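Häufige Fragen zur Oberflächenbehandlung von Tischplatten

Stand: 19. Apr. 2024
Zuständig für technische Rückfragen: Ineke Jansen, Wurkwood Anwendungstechnik

Welche Oberflächen sind für das Mattöl Clivus geeignet?
Rohes, geschliffenes Vollholz und furnierte Platten. Lackierte oder gewachste Flächen müssen vorher bis auf das Holz abgeschliffen werden. Kunststoffbeschichtete Platten nehmen das Öl nicht auf.

Mit welcher Körnung wird der Endschliff ausgeführt?
Bei Nadelholz mit 120, bei Laubholz mit 150. Ein feinerer Schliff verringert die Aufnahme und führt zu einem blasseren Farbton. Schleifstaub absaugen, nicht feucht abwischen.

Wie viele Aufträge sind erforderlich?
Im Wohnbereich 2, bei Ess- und Arbeitstischen 3. Überschuss nach zwanzig Minuten mit einem fusselfreien Tuch abnehmen. Zwischen den Aufträgen über Nacht trocknen lassen.

Warum fällt der Farbton an den Kanten dunkler aus?
Hirnholz saugt stärker als die Fläche. Kanten vor dem ersten Auftrag eine Körnung feiner schleifen und das Öl sparsam mit dem Tuch auftragen. Nachträgliches Aufhellen ist nur durch erneuten Schliff möglich.
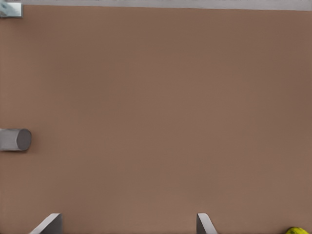 Kann der Farbton Camargo mit anderen Tönen gemischt werden?
Ja, innerhalb der Clivus-Reihe in jedem Verhältnis. Die Mischung vor Arbeitsbeginn in ausreichender Menge ansetzen und während der Verarbeitung mehrfach aufrühren. Mischungen sind vom Umtausch ausgeschlossen.

Wann ist die Fläche belastbar?
Leichte Nutzung nach drei Tagen, volle Belastung nach zwei Wochen. Bis dahin keine Tischdecken oder Unterlagen auflegen und stehende Flüssigkeiten sofort aufnehmen.

Wie sind getränkte Lappen zu entsorgen?
Ausgebreitet im Freien trocknen oder in einem geschlossenen Metallbehälter mit Wasser lagern. Zusammengeknüllte Lappen können sich selbst entzünden.

Welche Gebinde sind lieferbar?
Artikel 164 (0,75 Liter) und Artikel 981 (2,5 Liter). Im August erfolgt der Versand ab Lager Brivville nur einmal wöchentlich.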